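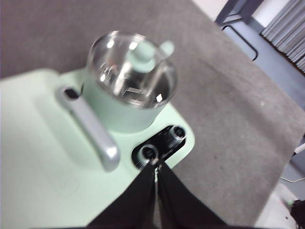
6. Countertop practice with the breakfast station

Do this section after the arm has passed the joint check in Section 5. It covers the Brudness arm with the Harkness two-finger gripper, the wrist camera and one fixed camera. Any small breakfast appliance with a lid and a couple of knobs will do. Leave it unplugged for the whole section.

6.1 Setting the table

1. Lay the gray mat flat and tape down the two corners nearest the arm base.
2. Place the appliance on the mat with its long side parallel to the wall. The knobs face you.
3. Close the grill lid. Press on it lightly to confirm that it is all the way down.
4. Seat the pot in its well and turn it until the handle points away from the grill side.
5. Run the wrist cable through the clip on the forearm. Leave enough slack for a full turn of the wrist.
6. Start the control program and wait for the home position. The wrist encoder should read 1896. If it doesn't, go back to 5.4.

Note: Shiny parts throw highlights into the wrist camera. If a metal knob shows up as a white blob in the preview, turn off the desk lamp before you change the exposure.

6.2 Setting the grip force

The force value runs from 0 to 800. The program starts at 500, which is too much for soft or hollow items. Set the force on a small item first. Use something rounded, and don't use anything you mind crushing.

1. Stand the item on the mat inside the marked reach area.
2. Open the gripper fully and lower it until one finger is on each side of the item.
3. Enter a force of 304 and close.

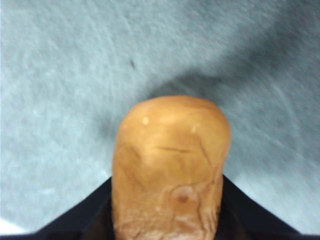 4. Check the wrist view. Both jaws should meet the item at the same height, with the top of the item clear between them.
5. Lift by one finger width and hold. Watch for turning or sliding.
6. If the item slides, lower it, open, raise the force one step and repeat from step 2. If the sides bulge, go down one step.
7. Save the value under the item's name.

Caution: Do not reach in to straighten an item while the jaws are powered. Press the red stop button first.

6.3 Lifting the pot lid

Glass lids are heavier than they look and the center knob is small. Practice over the mat with a plastic lid until you get a clean lift every time.

1. Switch to the fixed camera. The wrist view is blocked once the fingers are close to the glass.
2. Bring the gripper over the center knob of the lid and lower it slowly.
3. Close at the value you saved for the lid. Do not use the value from 6.2.
4. Raise straight up until the rim is well clear of the pot, then stop before moving sideways.
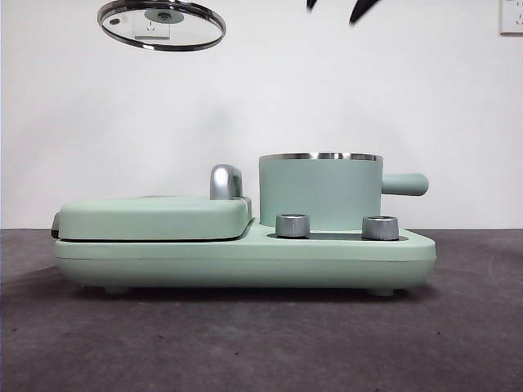

6.4 If something goes wrong

The lid swings when the arm stops. Halve the travel speed. If it still swings, check the set screw at the wrist joint.

One finger arrives before the other. The finger linkage is out of step. Ortuño linkages have a locking nut on the left side; loosen it, close the gripper by hand and retighten.

The picture from the wrist camera smears during moves. Some blur is normal. Wait for the arm to settle before you judge a position.

The appliance creeps across the mat. Wipe the feet with a damp cloth and let them dry. A square of Skindine grip pad under each foot also works.

The linkage adjustment is from Begoñe Vidal's build notes. A worn nut should be replaced with a new one of the same thread.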